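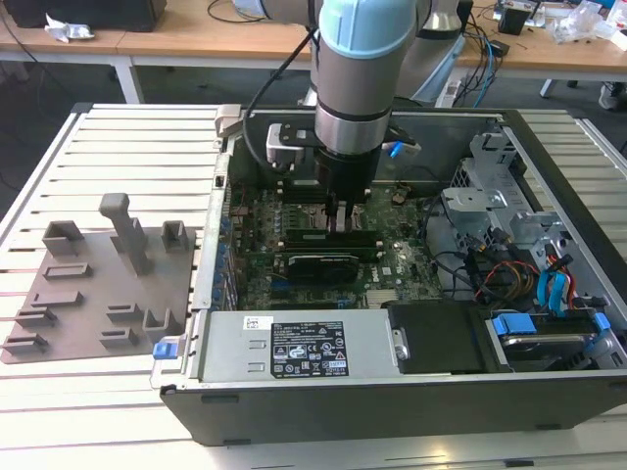 How often do you re-teach the pick positions on a memory-pulling cell?

Whenever the fingers have been off, and otherwise every 2 weeks. We tried once a month at Trevemgate and it drifted enough between checks to chew up a few sticks.

slatbench
OK so that's our routine, and I'm posting it because I'd like to hear what other people do. The cell strips old desktops, one arm, one gripper, and the case goes on the bench on its side. The gripper is a Kolum and I like it, but the finger bolts work loose. I check them with a torque driver on Monday before the first case goes on. Takes 6 minutes if I don't drop anything.

ohmward
Do you teach to the case or to the board? We went around and around on that one.

slatbench

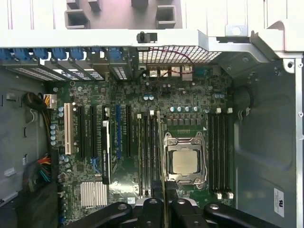

To the board, every time. Case walls get bent in shipping and I don't trust them. My Gallagher script wants two reference points a good distance apart, and I used to pick screw heads, which was dumb. On a board like this one, with a memory bank on each side of the CPU socket, I take a latch from the left bank and a latch from the right bank and let it work out the rotation. White latch on black slot is easy for the camera too. Then I jog down over one slot by hand – slowly! – and see if the fingers line up.

ohmward
Hm, I'd still go off the socket frame. Metal, bolted down, doesn't wiggle. Latches flop open and shut and then your reference has moved.

slatbench
Fair, but I shut them all first. And the frame throws glare at me under our lights, so I get a different center every time I ask for one. Maybe yours are better.

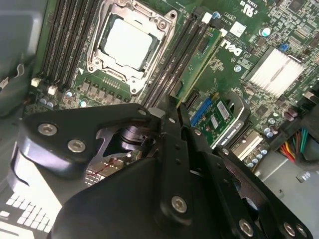
tinsnips_9
Agree with ohmward on the frame, and if you have glare, turn the lights down before you blame the metal. Also you're both skipping the linkage pins. We swapped fingers 3 times last September chasing slop and it was the pins.

slatbench
Ugh, OK, I haven't pulled the pins since we got it. Going on the list. The other half of my routine is the drop-off side, where the Firnstead plate has the upright slots for cards. I run a card in and out of one slot at 2 percent speed and watch for it to bow between the fingers,

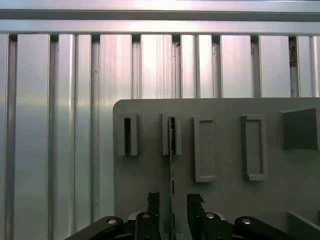 and if it bows I shim the plate and leave the arm program alone. I learned that the slow way, by "fixing" the program for a whole afternoon when the plate had one loose screw. At 100 percent you can't see any of it, you just hear a click.

ohmward
Shimming is a band-aid though. Dowel the plate to the bench and be done.

slatbench
Can't, we move it for the short cases. But I'd try dowels on a sub-plate if you have a drawing you could post?

ohmward
I'll dig it up, it's on the shop computer.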